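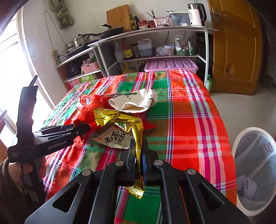
Inicio Destinos Guías prácticas Transporte Contacto

Cómo preparar una excursión de un día con conductor privado desde Drurberg

Esta guía describe el procedimiento para contratar y organizar una salida de un día con vehículo y conductor desde Drurberg, con Clitport como destino principal. El método sirve igual para otras rutas de la comarca, cambiando distancias y horarios. Se da por supuesto que el viajero no conduce y que no quiere depender del autobús de línea, cuya última salida de regreso desde Clitport es a las 17:10.

1. Definir la ruta antes de pedir precio

Las empresas calculan el presupuesto a partir de tres datos: kilómetros, horas de servicio y punto de recogida. Si falta alguno, envían una tarifa genérica que casi siempre hay que corregir después.

De Drurberg a Clitport hay 64 km por la carretera de la costa. Por el interior, pasando por el puerto de Ikora, son 104 km. La primera opción es más corta en distancia, pero atraviesa cuatro núcleos urbanos con travesía limitada; la segunda tiene mejor firme y un mirador con aparcamiento para furgonetas. Lo habitual es ir por una y volver por la otra. En ese caso conviene subir a Ikora por la mañana, porque a partir del mediodía suele entrar niebla en el puerto.

Anote las paradas en orden y asigne a cada una un tiempo de permanencia. Una tabla sencilla basta:

Recogida en el alojamiento: 8:15
Mirador de Ikora: 9:30 a 10:00
Clitport, casco antiguo y muelle: 11:15 a 14:45
Playa norte de Clitport: 15:00 a 16:00
Regreso por la costa, llegada: 17:30

2. Elegir el tipo de vehículo

Hasta tres pasajeros, un turismo es suficiente. De cuatro a siete se necesita furgoneta. El maletero de una furgoneta con todas las plazas ocupadas admite mochilas de día y poco más, de modo que quien viaje con maletas — por ejemplo, si la excursión termina en otro alojamiento — debe indicarlo al reservar.

Las sillas infantiles se piden por escrito, con el peso y la estatura de cada menor. La mayoría de las empresas dispone de 2 por vehículo. Si hacen falta más, hay que avisar con una semana de antelación.

3. Solicitar el presupuesto

El mensaje debe contener:

- mes y hora de recogida, con la fecha exacta del servicio
- número de pasajeros, con la edad de los menores
- dirección completa del alojamiento
- lista de paradas con horarios
- idioma preferido del conductor
- forma de pago

Mac Mathúna, la empresa con la que se preparó la ruta de esta página, responde en el mismo día fuera de temporada y en dos o tres días durante agosto. Las peticiones las tramita Dymphna Hanrahan, que contesta en español y en inglés. Si el presupuesto llega sin desglose, pídalo. Deben figurar por separado el servicio base, los kilómetros adicionales, la hora extra y los peajes.

4. Revisar qué incluye la tarifa

Conductor y guía son servicios distintos. El conductor traslada, espera y orienta sobre aparcamientos y accesos, pero no acompaña dentro de los monumentos. Una visita guiada al casco antiguo de Clitport se contrata aparte y empieza siempre en la puerta del muelle, a las 11:30 o a las 13:00.

Suelen estar incluidos el combustible, el seguro de ocupantes y el aparcamiento en las paradas pactadas. Quedan fuera las entradas, la comida de los pasajeros y, en jornadas de más de nueve horas, la comida del conductor. La hora extra se factura completa a partir del minuto quince. En la tarifa consultada costaba 37 euros, impuestos incluidos.

5. Reservar y pagar la señal

Con el presupuesto aceptado se abona una señal, normalmente del veinte por ciento. Compruebe antes las condiciones de cancelación. El plazo de devolución íntegra se cuenta desde la hora de recogida, no desde el inicio del día, y en servicios que salen temprano la diferencia puede suponer perder el importe.

Guarde la confirmación en el teléfono y también en papel. En el puerto de Ikora no hay cobertura en varios tramos.

6. La víspera

Entre las 18:00 y las 20:00 la empresa envía el nombre del conductor, la matrícula y un teléfono directo. Si a las 20:30 no se ha recibido nada, llame a la oficina. No espere a la mañana siguiente: el turno de atención telefónica empieza a las 8:00, con el vehículo ya en camino.

Confirme también el punto de recogida. El centro de Drurberg tiene el acceso restringido de 7:00 a 10:00 y los alojamientos situados dentro del perímetro obligan a caminar hasta la plaza de la estación. El conductor espera allí quince minutos sin recargo.

7. Durante la jornada

Al subir, repase el horario con el conductor y acuerde el lugar exacto de reencuentro en Clitport. El muelle tiene dos zonas de parada de autobuses y furgonetas, separadas por un canal; la del lado sur queda más cerca del casco antiguo, pero se cierra cuando atraca el ferri.

Los cambios de ruta se aceptan si no superan el kilometraje contratado. Cuando lo superan, el conductor debe comunicar el suplemento antes de desviarse. Si se quiere suprimir una parada para alargar otra, basta con decirlo — no tiene coste mientras se mantenga la hora final.

8. Liquidación

El resto se paga al terminar, con tarjeta o en efectivo. Pida la factura en ese momento, con los datos fiscales si los necesita, y compruebe que las horas anotadas coinciden con las reales. La propina no es obligatoria ni se incluye en el recibo.

Las reclamaciones por objetos olvidados se dirigen a la oficina, indicando la matrícula y la hora de llegada. Los objetos se conservan un mes.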